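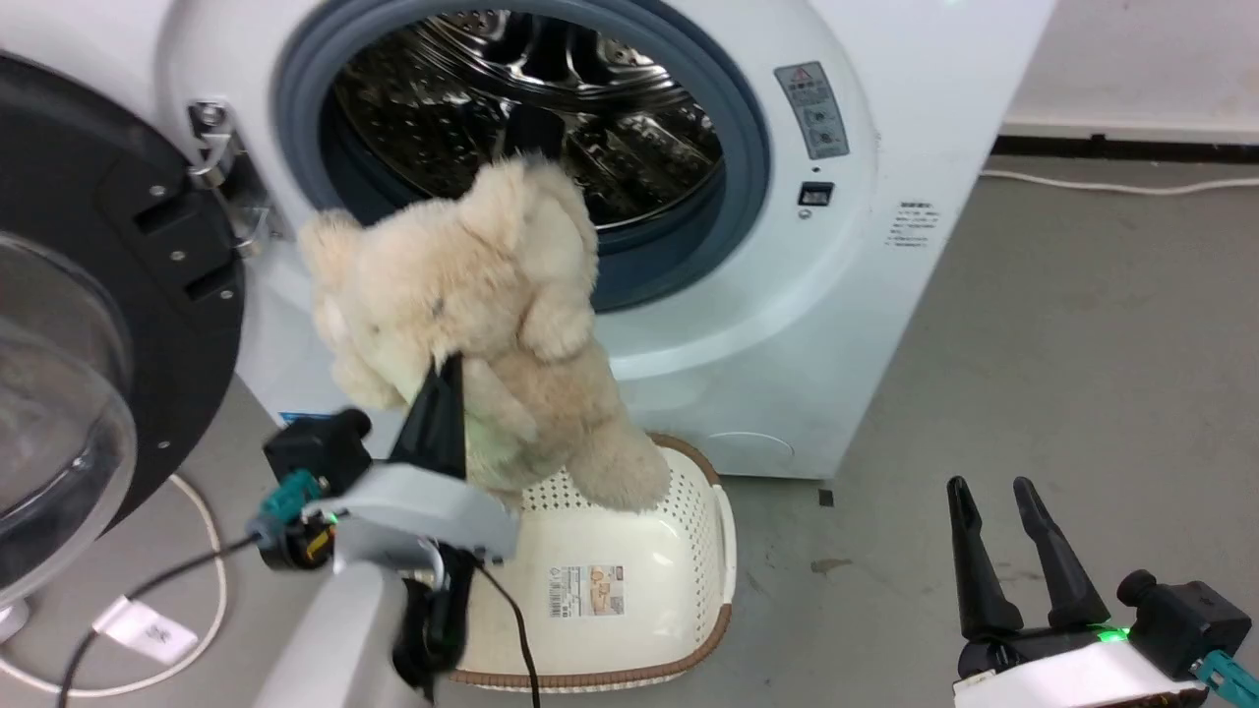 Photo: Wevex

Screening Room Inspection, Yatsenko Cinema
Sun 21 October

1. Aisle lights: pass. All 53 lit.
2. Exit signs: pass on mains. Left rear sign fails on battery. Replace before the horror double bill.
3. Projector lamp: 617 hours logged, limit 800. Pass.
4. Booth extinguisher: pass. Tag dated July.
5. Fog machine, lobby: fail. Cord taped at plug. Do not use.
6. Seats: row F, two hinges stiff. Comment carried over from last check.
7. House lights up at end of credits: some 15 seconds. Pass.

Recheck items 2 and 5.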